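Keeping Cell Four in Order
At the Wulari workshop, the routine care of a two-armed flower-handling cell has become a discipline of its own

By Heledd Pumphrey
Wednesday, August 20, 2025

The maintenance log for Cell Four is a ring binder, and it is thicker than the binder for any other station at Wulari. The cell has two arms, one table and a task that most people learn as children: take cut stems from a tabletop and stand them in a vase. Since it was commissioned it has completed 3280 recorded runs. The log accounts for every stoppage among them, and for the work done afterward.

Sorin Iordache has kept the log from its first page. He is responsible for the mechanical condition of the cell, which he inherited as a bare aluminum frame, and he holds firm views on how it should be handled. The arms are not to be moved by hand unless power has been removed. Fasteners on the front rail are checked in a fixed order, left base first. Any change to the table, however small, is entered before the next run begins.

The last rule was adopted after a difficult period in the spring, when the right arm began to arrive at the vase slightly low. The motors were tested and found sound. The calibration file was restored from a backup, then from an older backup, without improvement. The fault was traced after nine working days to a base plate that had been refitted with one bolt short of its specified torque. Under a moving load the plate shifted by a fraction of a millimeter, and at the full reach of the arm that fraction became a visible error.

The plates on both sides are now tightened with the same wrench, which is kept for that purpose and lent to no other cell. Mr. Iordache marks each bolt head with a line of paint pen after tightening, so that any rotation may be seen on the morning inspection.

Cabling receives the next largest share of attention. Each arm carries its conduit on the outside of the links, with slack left at the joints. Too little slack strains the connectors when the wrist turns. Too much allows a loop to catch on whatever lies beneath it, and a bunch of artificial flowers offers a great deal to catch on. The workshop's practice is to set the loops with the arm in its working posture, above the stems, and never in its parked position.
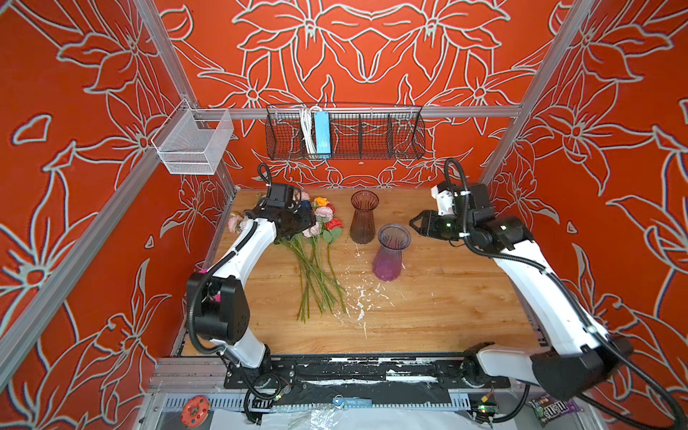

Heledd, you should also mention the connectors, Gebreyes wrote on reading an early draft of this article, for a loop that is set perfectly will still fail if the plug behind it has been pulled and reseated too many times. The point is well taken. Wulari replaces the wrist connectors on a schedule and does not wait for a fault. The log records 109 reseatings on the left arm before the schedule was introduced, several of them on the same afternoon.

Power is distributed from the back of the cell, where a divided mesh basket on the crossbar holds the power strip and the bundled white leads. The arrangement dates from a reorganization last August. Until then the strip lay on the floor under the table, where it could be reached only by kneeling. Moving it to the crossbar shortened the shutdown procedure and gave the technicians a clear view of it from the front.

The walls are covered in a red-orange print of large lilies. The covering was put up by the group that wrote the task, which wished the gripping software to be tested against a busy background, and it has remained through two changes of table. From a maintenance standpoint it has one drawback. Pale outlines on a strong color make a gray cable harder to follow by eye, and new staff are advised to trace wiring with a finger along the frame.

Calibration is performed weekly. The technician brings each gripper in turn to a set of reference points, records the offset and compares it with the previous week's figure. An offset that grows in the same direction for three successive weeks is treated as a mechanical fault until shown otherwise. The full procedure takes up to 161 minutes, most of it spent waiting for the joints to reach a steady temperature. Attempts to shorten the warm-up were abandoned, as the figures obtained from cold joints could not be reproduced.

The vases are left in place for the final check. The open fingers of the right gripper are brought toward the nearer one at low speed, and the technician confirms that the approach is level before the fingers are permitted to close. Glass was chosen over plastic by the task's authors. Mr. Iordache would have preferred plastic, and the log says so on two occasions.
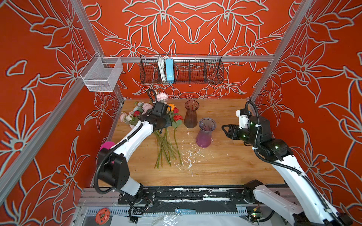
The left gripper above the bouquet and the right gripper open toward the purple vase in Cell Four.

Fingers are the part most often replaced. They wear on their inner faces, and a worn pair will hold a thick stem while letting a thin one turn. The workshop formerly judged wear by appearance. It now uses a feeler gauge, and both fingers of a pair are changed together even where only one is out of tolerance. Run 2171 is cited in the training notes as the reason: a single new finger was fitted opposite an old one, and the stem was carried to the vase at an angle that no adjustment of the wrist could correct.

A second cell of the same pattern is to be assembled before winter. Its frame has been delivered, and its binder, at present, contains one page, on which the torque for the base plate bolts is written twice.

Reader comments

Zatex
We use the same paint-pen marks on our packing line. Change the color each time you retighten, or the old lines will mislead you.

Geteo
Could the author say whether the weekly offsets are recorded per joint or only at the gripper? We record both and find the joint figures more useful for spotting a loose plate.

M. in Maintenance
Nine days for one bolt. I have been there. Good article.

Contact the editors | Copyright 2025, all rights reserved | Back to top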